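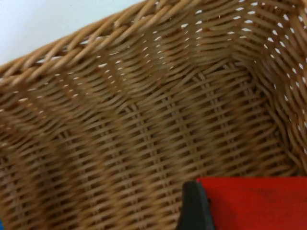
The rim and inside wall of a woven wicker basket.

How to Read a Long Fantasy or Science Fiction Series Without Losing the Thread

08/12/2021

Long series put a lot of readers off. You finish the first book, wait a while, open the second, and find that you can't remember who holds the northern castle or why the ambassador was sent home. The steps below are the ones I use for any series longer than a trilogy. You need a notebook, a pencil, and some sticky flags.

Step 1. Decide on the reading order first

Many series can be read in the order they were published or in the order the events take place. If there is a prequel, leave it until later. Prequels are usually written for people who already know how things end, and they tend to give away family relationships that the first book takes its time over.

I learned this with the Kurthorpe books. There are five of them, and the fourth published is set two generations before the rest. I read it first. It names the heir on page 2, and the whole first novel is about finding out who the heir is.

Write the order on the inside cover of your notebook. Include short stories and novellas, and mark the ones you can skip.

Step 2. Read the first fifty pages without taking notes

At the start you don't know what matters. If you write down every name, you will fill three pages with innkeepers. Read to a natural stopping point, then go back and list only the names you still remember. Those are your main characters for now.

Don't stop to look up invented words either. Most writers explain the important ones within a chapter or two. If a word is still unclear when you reach the end of the third chapter, check for a glossary at the back.

Step 3. Set up three pages in the notebook

Page one is for people. Give each name a line: who they are, who they answer to, and where you last saw them. Leave two blank lines under each name, as you will need the room.

Page two is for places. If the book has a map, copy the rough shape of it and mark only the places the characters have been. A printed map with 345 towns on it is no help when the plot uses six of them. My map for Wustham, the island city in the third Kurthorpe book, is a circle with a line through it for the canal and the words "upper" and "lower." It was enough.

Page three is for open questions. Who sent the letter? Why does the pilot refuse to land at night? Put the page number next to each question and cross it out when you get an answer. This is the page you will use most when you start the next volume.

Step 4. Flag pages, but use very few flags

Use one color for anything about how the world works: laws, money, magic, engines, calendars. Use a second color for promises and threats between characters. If a book has more than a dozen flags in it, take half of them out when you finish.

With an e-reader, use highlights the same way. Export them at the end of the book, because it is hard to find anything in a long list months later.

Step 5. Write a half-page summary the day you finish

Do this before you start anything else. Cover where each main character is standing on the last page, who is dead, who is believed to be dead, and what everybody plans to do next. Skip the middle of the plot unless a later book is likely to depend on it.

Some publishers print "the story so far" at the front of each volume. They are useful, but short, and they leave out side characters who come back two books later — Kalow the ferryman is missing from all of them, and half of the last Kurthorpe novel is told by him.

Step 6. Plan the gaps

If the series is finished, you can read straight through, but I would put a different book between volumes. The writer's habits get tiring otherwise. A mystery or a short nonfiction book works well.

Work out the total length before you commit. Kurthorpe comes to around 3600 pages in paperback. At thirty pages an evening that is four months, so if you begin in February you will be done by the summer.

If the series isn't finished, keep the notebook with the books on the shelf. When a new volume is announced, read your summaries and the open questions page.

Step 7. Handling translated series

Names can change between volumes if the publisher changes translators. In my copies of the Sárközi cycle, the Gray Wardens of the first book are called the Ash Keepers from the second one on, with no note to say so. When a group or title seems to appear from nowhere, check whether it does the same job as one you already have. Put both names on the same line of your people page.

Check the copyright page too. Some translations split one long original into two volumes, and the second one may not have a number on the spine.

If you get stuck

Go back to the last chapter you remember clearly and start again from there. If you have put the same book down three times, read your open questions. If you don't want to know the answer to any of them, stop and pick another series.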